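19 April 2022

Water-damaged phones, continued. Nine handsets in from Lavoie, all dropped in sinks, toilets or baths according to the slips. Two had already been opened by someone else, and one of those was missing a battery screw, so I've put it at the back of the queue.

Opened the first four this morning. Usual order: battery out, board out, shields off, then the alcohol bath and a soft brush. The Batura handset had green crust round the charging port and not much anywhere else. New port fitted from the Eteck box. It takes a charge and boots, but the earpiece is faint. Left it on the shelf overnight with the log running.

The second one had been kept in rice. Starch packed into the speaker mesh and the SIM slot, took longer to pick out than the whole board clean. Can we please get a line about rice on to the drop-off form.

Third and fourth are both dead short on the main power line. Fed a low voltage into the third and one capacitor by the charging chip got hot straight away. Removed it, short gone, current draw at standby now 119 mA, too high still. Haven't found the other leak. Fourth not traced yet.

Parts: the Lolance screens came, wrong revision again, connector is on the other side. Sending them back. Invoice is for 173 and shouldn't be paid until they swap them.

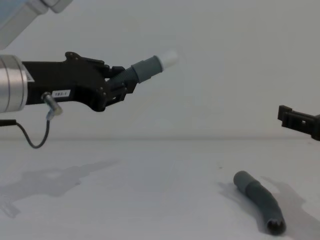
Lavoie rang after lunch and said they only want the photos and contacts off the two dead ones, and that we shouldn't spend on new screens for either. Fine by me. It means finding the second leak on number three and then borrowing a screen for long enough to unlock it.

To do:

- trace short on four
- check earpiece mesh on the Batura one before swapping the part
- more brushes, the blue ones are shedding
- ask Lavoie for passcodes, in a sealed envelope this time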